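Clearing a desk with one bucket

I learned this way from my colleague Henrike Brandes, and I use it now each April, when the office desks at Skeneck become too full. You need one light bucket with a handle and a cloth.

Step 1. Put the bucket on the floor close to the desk. Take away first the small things which have a lid, and check that every lid is closed well.

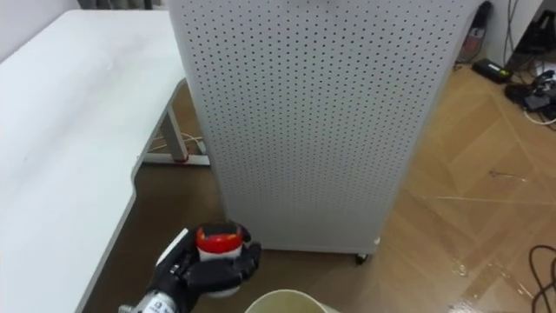 Small containers are the biggest problem on my desks, so I start always with them. Hold each one around its side and keep the lid up until it is over the bucket. The little one with the red lid and white body is a good size for this, as one hand goes easily around it. Lower it in, do not throw it. Larger bottles go in afterwards, standing at the wall of the bucket.

Step 2. Wipe the desk top, also along the front edge, where the dust likes to stay.

Step 3. Lift the bucket by the handle and let the arm hang down. If it pulls on your shoulder, it is too full and you should go two times.
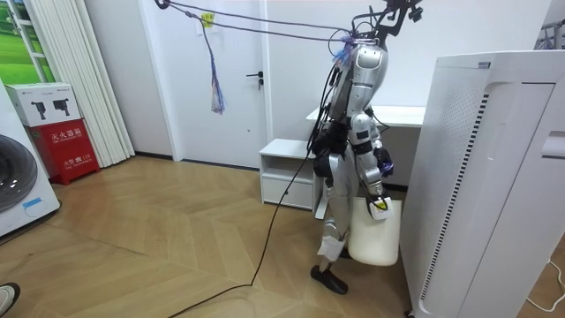
Carrying the white bucket by its handle, low beside the leg.

Step 4. Sort everything at another table. What you did not use for a year can go. Ute Fuchs keeps her pens in the bucket for one week more and sees which ones she misses.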